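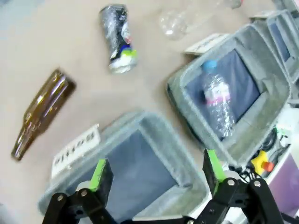
Sorting set: wrist view, label legibility and when to cut an episode

Posted by dankwa_bench, July 22, 2021

We have 849 teleoperated episodes of the recycling sort. Glass, can and clear plastic on a beige table, grey bins, paper labels on the rims. The wrist view catches the labels rotated and blurred, as in the one attached. I can half read "Bottle" on the near bin and nothing on the next one. Do I reprint them larger and start over, or keep going?

stuvix_r

Keep going. At your input resolution the policy won't read text anyway. It will learn bin position. Shuffle the bins between episodes if you want anything else.

Elikem Bonsu

Disagree. If the bins are shuffled and the label is illegible, the target is undefined from that view. You'd be training on noise. Either fix the bin order or add an overhead camera that resolves the labels.

stuvix_r

The clear bottle already in the bin is a cue. Blue cap, pink and white label, easy to pick up.

Elikem Bonsu

Only for that bin. The near one is empty -- no cue at all on the first placement.

dankwa_bench

Fair. Bin order is fixed in the first 821, shuffled in the rest.

beltcombe2

Then split them and tag the order in the metadata. Also check your clear plastic. Ours was the worst class by a good margin against a pale table, and 200 extra episodes with a darker mat did more for it than any relabelling.

stuvix_r

A darker mat will cost you on brown glass.

beltcombe2

It didn't on ours. Different lighting, maybe.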